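Minutes, Bekville Community Choir, monthly meeting, February 2019

Okay, I said I'd take the notes this time, so bear with me! We got going a little late because the side door was stuck again and half the altos were waiting out in the snow.

**Last month's minutes.** Read and approved. One fix: the spring concert is at Leinonen Hall, and I had written Leinonen Church. Sorry, everyone.

**Money.** We have $3,267 in the account after paying for the new folders. The hall wants a $500 deposit by the end of the month, and we all said yes to that pretty fast. The bake sale brought in $636, and I'd like it on record that the lemon bars went first (mine, thank you very much).

**Spring program.** This took up most of the night. Gangadharan Thomas wants to open with the Trandura songs, all four of them, straight through with no talking in between. I love those songs but I did say that number three sits awfully high for the sopranos when we haven't warmed up yet. We went back and forth, then sang a few lines to test it, and it was rough! We agreed to try it a half step down for two rehearsals and then vote.

The folk set stays in the second half. I'm still looking for a clean copy of the tenor part for "Julto," so if you took one home in the fall, please look in your bag, your car, your piano bench, wherever.

**Flyers.** We're printing 1,000 this year. There was a long talk over blue or yellow paper and yellow won by a hair. I'll drop off the file on Monday.

**Seating.** I brought up standing on risers for the whole concert, which is hard on the knees for some of us (me included). We could have chairs on the ends of each row and sit during the piano solos.

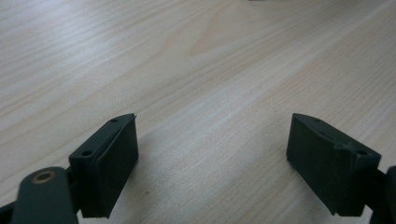 Oona Peltonen thought chairs on the ends would block the basses coming on and off, and asked if we could use the tall stools from the lobby and put them in the back row. Good point, I hadn't thought about the basses at all. I'll ask the hall how many stools they can spare.

**Other stuff.** Black folders only at the concert, please. Dues can go in the envelope or straight to me. Cough drops were requested, the unwrapped kind that don't crackle.

**To do**

- Me: flyer file, stools, tenor part
- Gangadharan: new key for Trandura number three
- Oona: deposit check to the hall

We finished up with one run of the closing number and stacked the chairs. Next meeting is after rehearsal, same room, and somebody else is bringing snacks.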